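Section 4: Getting the arm ready for the first stir of the day

You've done the bolting down and the wiring in Section 3, so now we get to the part the kitchen staff will do every morning. I've written it for whoever opens up, with no technical background assumed. At Carkis we've been through this with 17 people so far, and most had it after a couple of goes.

Before you start, try it all once in the Totach simulator on the office computer. Same buttons, same order, and you can't burn the soup.

4.1 Starting up

1. Clear the worktop within the arm's reach. Oil bottles and the like can stay if they're in the saved layout, but anything new needs adding first (see 4.3).
2. Turn on the controller and wait for the steady light. Don't lean on the arm while it's waking up.
3. Press Home and stand back. It takes its time, so put the kettle on!
4. Choose your pot from the list, then the burner. The arm believes whatever you tell it, so if you say rear burner, put the pot on the rear burner.

4.2 Giving it the spatula

5. Press Open, hold the spatula by the blade end and offer the handle up between the two fingers.
6. Press Close, let go, and give the blade a gentle tug. If it slides, take it out and wipe the handle. Greasy handles are behind nearly every call I get.
7. Press Lower. The arm brings the blade down into the pot and waits for you.
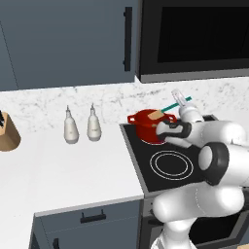
Words: Lies Wouters, kitchen set-up and training
Checked on the line by Aranka Deák

8. Look at the blade before you press Stir. You want it inside the pot and clear of the rim, with the arm well away from both pot handles. If you aren't happy, press Raise and go back to step 7.
9. Set the speed to 3 for anything thick. You can go up later, but please start there.

CAUTION: Never reach past the arm to get at a burner while Stir is on. Press Pause first, every time, even if you're only turning the heat down.

Note: The arm has no idea how hot the hob is. The heat is still your job, and so is tasting.

4.3 Changing the layout

Moved the knife block? Swapped a tall bottle for a short one? Open Layout, pick the item and drag it to its new spot, then run the simulator once before you go live. The Stilel screen saves up to 38 layouts, so give yours a sensible name (we had four called "new").

4.4 What changes for the cooks

People ask me this more than anything in the steps, so it belongs in the manual. When we started in August, Aranka was worried she'd be left minding a machine all shift. What she does now is prep and seasoning while the sauces turn over, and her shoulder is grateful. She does miss the stirring a bit — it was her quiet time — so on slow afternoons she switches the arm off and does it by hand. That's fine, and you don't need to ask.

What you do need is one named person per shift who answers for the arm. Write the name on the Geerts rota next to the start time. That person gets ten minutes at each end of the shift for start-up and cleaning, and those minutes are paid working time.

Grease the wrist joint after every 200 hours of stirring. Section 5 has the grease type and the cleaning steps.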